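Sivolus planner update, June 14, 2020

Big step forward for the kitchen work at Udska! The new Sivolus task planner is running, and it no longer freezes when a glass dish is sitting at an angle in the sink. The old version tried to work out every grasp before moving at all. Now it picks one item, checks the way to the dishwasher rack is clear, and plans again after each move (so much nicer to watch).

We ran 4000 sink layouts in the Clolside simulator first, and found 2 nasty bugs in the collision checker that way. 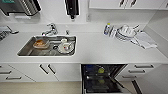 Clear glass is still the hard one for the depth code, and we'd love to hear from anyone at Morgan who has tackled it. The new build is on the shared drive.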